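3.2 Storage Conditions in Shared Workrooms

Small workshops often keep their supplies on open shelving, and the way the shelves are arranged affects how long workers spend looking for parts.

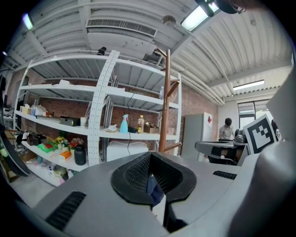 Figure 3. White metal shelving with perforated uprights and several levels in a workshop-style room.

The survey covered workrooms at two sites, Drernen and Tindach. Staff at both sites kept a written log of each search for a stored item, and 176 searches were complete enough to be used. Entries were left out when the item had been lent to another room or when the start time was missing.

Open shelving was the most common form of storage at both sites. Workers at Drernen labeled each shelf by type of item, while those at Tindach grouped items by job. Searches at Tindach were shorter for items in weekly use and longer for items used less often. This agrees with the earlier account by Tian, who found that job-based grouping depends heavily on staff memory.

The stock list at Tindach held 800 entries, many of them repeated under different names. Repeated entries were merged before the analysis in Section 4. Shelf height was recorded at both sites but is not treated as a separate factor, as few searches involved the top level.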